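Last change of this page: 16/09/2024

# How to set up a small sandwich counter for a village fair

I have run the sandwich counter at the Flatcombe fair for several years, and I write down my method for those who will do it at Retlow in November. It is not difficult, but the order of the work is important.

## Before the day

1. Ask the organiser how long your table will be. Mine is 2000 mm, and this is enough for two persons standing side by side.
2. Decide the menu. I recommend four fillings at most. With more, the queue becomes slow.
3. Order the bread one week before. For the last fair I ordered 300 buns, and I sold nearly all of them.
4. Write the allergens of each filling on a card, in big letters.

## Arranging the table

Put the bread on the side where the customers arrive, then the fillings, then the wrapping paper, and the cash box at the very end. The food should travel in one direction only. If your hands must cross, change the places of two things and try again.

Before you bring real food, make one rehearsal with the empty containers. Move the tray a little until your elbow feels free.
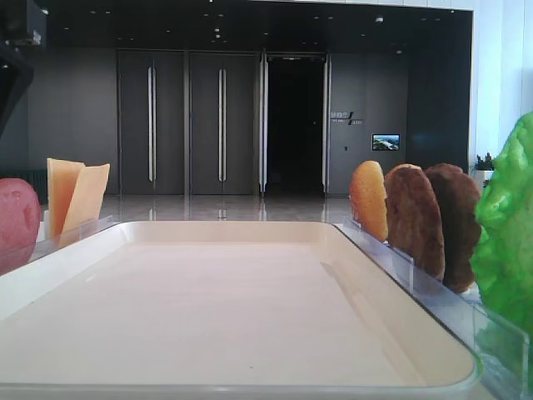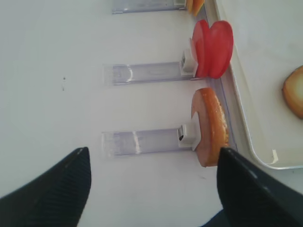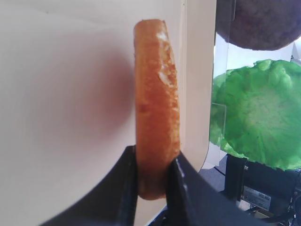 *Tray with clear slotted holder (first), three clear holders (second), bread held upright (third).*

## Keeping the food safe

Cold fillings must stay at 5 °C or less. I use two cool boxes and open only one of them at a time. Put a thermometer inside and write the reading every hour in a notebook.

Wash your hands after touching money. It is better if one person takes the money and the other prepares the food.

## Prices and change

Use round prices. Last time we had 341 in the box at midday, almost all in notes, and I had to walk to the Amato bakery to ask for coins. Now I bring two bags of small coins from home.

## Packing up

Clean the trays first, while there is still warm water in the flask. Dry them well before you stack them. The tablecloth can wait until you are home.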